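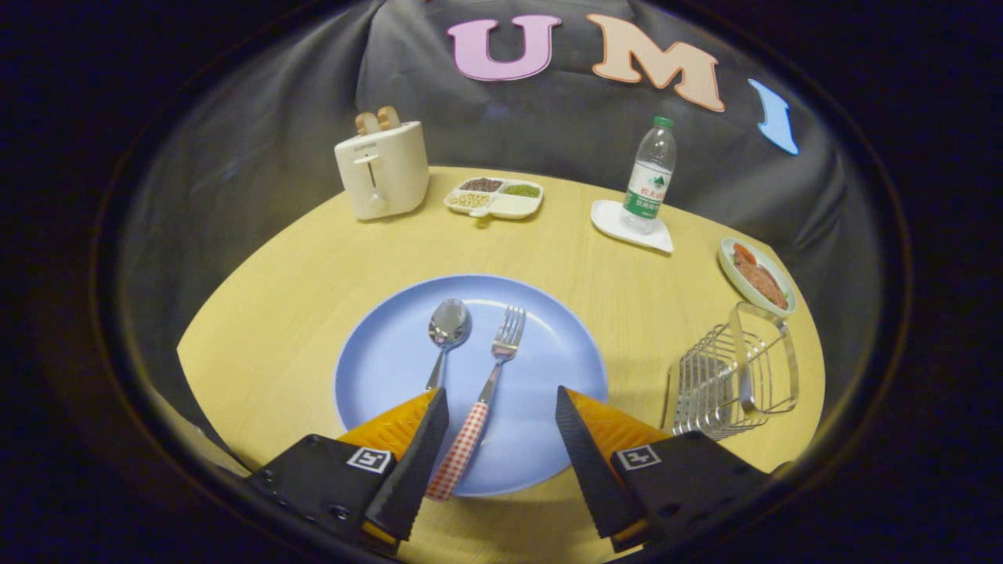
Software / Perception and Tooling

Takbridge Align
Gripper tracking and grasp labeling for hand-held demonstrations

Takbridge Align turns wrist-view video from a hand-held gripper into tool paths, jaw widths and grasp labels that a planner can read. It runs offline on a workstation and writes one result file per take.

Jaw width
Each finger mount carries a square fiducial marker. Align finds both markers, solves their poses against the lens model and reports the gap between the jaws. If one marker is lost, the width is computed from the other, assuming symmetric travel, and the sample is flagged. If both are lost, the field is left blank. Align does not fill blanks by default – interpolation is a separate switch.

Lens model
Circular wide-angle views are processed without cropping. The black area outside the image circle is masked once, at calibration. Rectified output is available for review but is not used for tracking.

Object segmentation
Masks are class-free and need no object list. Table settings are a useful test: a fork and a spoon lying on the same plate should come back as two objects, and a gingham handle should stay joined to its metal tines. Clear bottles and open wire racks remain the hardest cases. Masks on these are marked low confidence and can be edited by hand.

Grasp labels
A grasp candidate is raised when a mask crosses the space between the jaws. It becomes a grasp only if the jaw width then closes and holds. Both thresholds are set in the project file.

Planner export
Paths are exported in the tool frame or the table frame. The Leclerc and Praven planners are supported directly; others can read the plain table format. Arm limits are checked at export, and takes that exceed them are listed with the first failing sample.

Validation
The reference set holds 3,612 takes in 62 table layouts. It is available to license holders on request.

Requirements
Minimum 4 processor cores. Calibration board required, sold separately. One license covers 2 workstations.

Release notes
2/29/24 – Marker search rewritten for partly blocked markers. Project files from earlier releases must be converted before opening.

Technical contact: Clotilde Leblanc, Gresitz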